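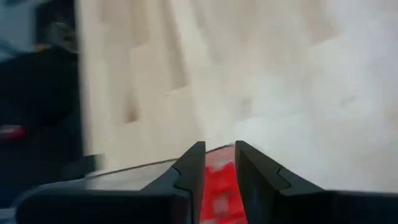 Karkbridge packing robot dropped items for 90 days before anyone stopped it

May 3, 2023

A packing robot that was supposed to take over the dullest job at the Karkbridge returns center spent 90 days letting go of things it had been told to hold, according to an internal review released to staff this week. Prolby, the company that runs the center, says the problem is fixed. Workers on the floor would like to see that for themselves first.

The review covers one robot arm, known in the building as Bai, which was switched on in January to pick small returned goods off a table and place them in bins for resale. It works with a two-finger gripper and a small camera mounted close to the fingers. In that time it logged over 600 drops. Most were harmless. Five were not, in the sense that the item left the table and landed outside the marked area where people are supposed to be safe from it. In three of those cases a worker was hit. No one needed a doctor, the review says, although one employee was sent home early with a bruised foot after a boxed hand weight came down on it.

Prolby calls the cause "a grip confirmation fault." In plain terms, the arm believed it had hold of something when it didn't. The gripper closes, a sensor checks that there is pressure between the fingers, and the arm moves off. The setting for how much pressure counts as a good grip had been lowered in the first week, when the robot kept rejecting soft items such as gloves and pouches. It was never raised again. Smooth, hard goods could pass the check with barely a corner held, and then slide out as the arm sped up.

The camera was no help. The review admits that once the arm is moving at full speed its pictures are too smeared for the software to tell whether the item is still there, so the software ignores them until the arm slows down over the bin. By then a dropped item has been on the floor for a while.

One question the report does not really answer is why it took so long. Every drop was recorded. The log was sent each night to Gruvuteo, the contractor that supplied the control software and was paid to watch how it performed. Gruvuteo's weekly summaries showed a success rate and very little else, and a drop was counted as a success if a worker picked the item up and put it back on the table, where the robot got a second try at it. Somebody decided that was a fair way to score it. The report doesn't say who.

"We were told it was learning," said Athina Tzavaras, a shift lead at the center who filed the first written complaint. "I asked what it had learned since the week before and I got a chart. Meanwhile I'm telling my people to stand back from a line they'd been told was perfectly safe to stand at."

Tzavaras said she asked twice for a screen to be put up along the open side of the table. The first request was closed without a reply. The second was marked as waiting on a quote, and it was still waiting when the hand weight fell. The arm was shut down that afternoon and stayed off while the review was done.

Prolby's statement runs to a page and uses the word "safety" a good deal. It says the pressure setting has been restored, the arm's top speed has been cut, and a clear screen now runs along the side where people walk. The robot will also pause after lifting and take a still picture of the item before carrying it anywhere. Drops will be counted as drops. The company says test runs since the changes have been "very encouraging" but has not given staff the figures, and a spokesman did not provide them when asked.

He also declined to say how the slower robot compares with the people it was brought in to replace. This matters more than it might sound. When the project was announced, Prolby told staff that the arm would match a trained packer by spring, and it used that claim to explain why two open jobs on the line would not be filled. With the speed cut and a pause added to every pick, it is hard to see how the claim holds up, and the jobs are still open.

Gruvuteo sent a short reply saying it "supports the findings" and has updated its reporting. It did not respond to a question about whether its contract pays more when the success rate is higher. The review doesn't touch on that either – a strange thing to leave out of a report about a number that was wrong for three months.

There are signs that some of the lesson got through. Any worker can now stop the arm without asking a supervisor, and a stop no longer counts against the line's daily target. Under the old rule it did, and several employees told reviewers that this was why they had let it run after near misses. The report puts that detail in an appendix.

Bai went back to work on Monday, on the day shift only. Prolby plans to return it to nights once it has gone 5 weeks without an item landing outside the table area. The company will do the counting. Tzavaras has asked that the shift leads be given a copy of the raw log each week so they can do their own, and she had not received an answer as of Wednesday morning.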